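Chapter 5
Why the Valley Wakes Up Cold

I grew up in Jorkero, at the bottom of a bowl of hills, and my bike ride to school started in mittens and ended in shirtsleeves. The school sat partway up the ridge. I was climbing, and everything I'd been told about mountains said it should get colder as I went up. It didn't, not at that hour anyway, and it bugged me for years.

So that's where I want to start this chapter - with cold air, and the way it moves around at night while we're asleep.

In Chapter 4 we talked about the daytime. The sun heats the ground, the ground heats the air just over it, and that warm air rises and mixes. Climb a hill on a breezy afternoon and the temperature usually drops as you go. Fine. Now take the sun away. On a clear, calm night the ground gives off its heat to the sky and chills the air touching it. Cold air is heavier than warm air, so on a slope it starts to slide downhill, slowly, a lot like syrup. 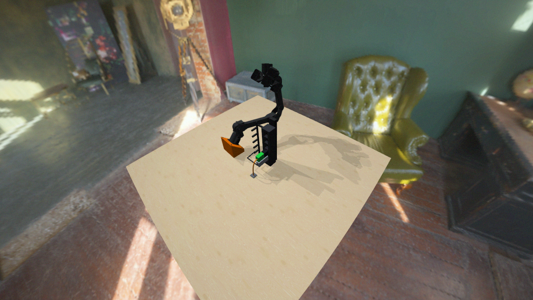 By the time it gets to the valley floor it has nowhere else to go. It piles up and sits there, with milder air resting on top. We call this an inversion, and you'll be sick of the word by the end of the chapter (sorry!).

My favorite case is the pair of weather stations at Fovodex. The lower one is next to the creek, and the upper one is on a ridge at 2110 feet. One clear morning in October, just before sunrise, the creek station was 13 degrees colder than the ridge. A person could have frost on the windshield down there and a friend up the road could be drinking coffee on the porch! By mid-morning the sun had stirred things up and the gap was gone.

Wind spoils all this, by the way, and so do clouds. A cloudy night works like a blanket, and a steady breeze keeps mixing the layers before they can settle. When you look at the Inov and Kudo records in Section 5.2, check the sky and wind columns first - I always forget, and then I wonder why my forecast was off.

Before you go on, try this at home. Pick a clear, still evening after a warm day, 70 degrees or better, and walk from the top of a hill to the bottom just after dark. Leave your jacket open. You'll probably feel the change on your ankles before you feel it on your face, and I'd like you to write down where on the hill that happens. We'll use your notes in Section 5.1.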